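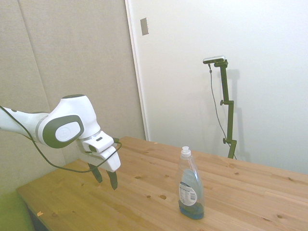 Agreed value is what the campervan broker at Wikholm loves talking about. "It's the best thing you can ask for!" she says. Put the paperwork on a table, a pale wooden one like this will do, and start with the receipts. 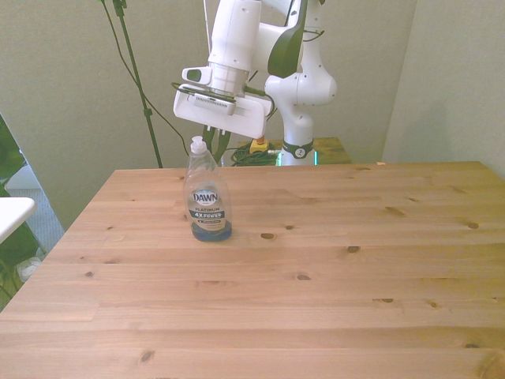
Photos matter just as much. "Clean it first - a squirt of washing-up liquid, Dawn or whatever you've got, and a bucket. Then take 20 pictures, inside and out."

Her own van does under 1,000 miles a year,

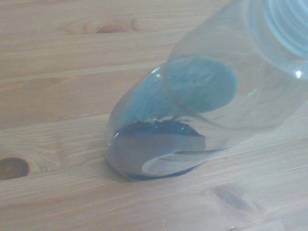 so she has a limited mileage policy too. "I saved nearly 50 pounds in January, and I was thrilled."

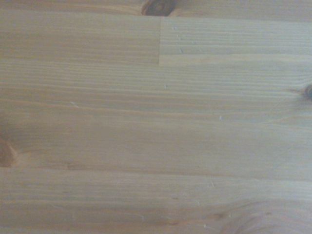 Page last updated: 29/10/2020

Does she ever tire of it? "Never! Someone rang about an old camper this morning and we talked awnings for ages."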